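Sharing a bench with a robot arm: my house rules

Updated 11 Jun 2022

I've been stripping old desktop PCs with an arm at the Humdale workshop since February, and people keep emailing to ask how we go about it without losing fingers or hard drives. So these are the rules we stick to. They're ours, not a legal standard - if you're doing this for a living, read the proper collaborative robot standards and do a written risk assessment for your own bench.

Before you switch anything on

Unplug the PC at the wall and take the lead right out of the back. Press the power button a couple of times to drain what's left. Never open the power supply itself, and never let the arm near its casing. Marius Dumitrescu, who got me into all this, puts the mains lead in his pocket while he works, and I've picked up the habit!

Side panel off, case on its side, insides facing up. Give it a push before you start. If it slides, sort that out first (a bit of grippy drawer liner does nicely).

Loose cables

My biggest bugbear. Power cables flop about and a gripper will happily hook one on the way past, so tuck them back or tie them before any move near the drives. Any bracket that swings out gets either taken off altogether or kept well clear of the arm's path. The same goes for sleeves, lanyards and long hair.

Handling drives

Always grip the carrier by its plastic and go gently on the force. We run drive moves at 20 per cent speed and I've never once wished it were faster. If the carrier starts to bind, stop and back off a little - don't let the arm push through it. Check the data cables are out of the way too. 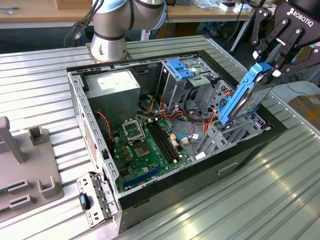
Hands in, arm off

If your hand is going inside the case, the arm is stopped. Properly stopped, with the stop button pressed, and paused in the software doesn't count. Whoever pressed it is the one who releases it, even if they've wandered off for a brew and you have to go and find them.

Bare CPU sockets

Keep everything away from an open socket, fingers included. Those contacts bend if you so much as look at them. Pop a cover on if you've got one, and plan the arm's route so it doesn't carry anything over the top.

Packing up

Park the arm, power it down, then clear the bench. Screws go in a lidded tub and drives in antistatic bags, labelled there and then. I write the job number on with a paint pen (we're up to 1,274), as biro rubs off.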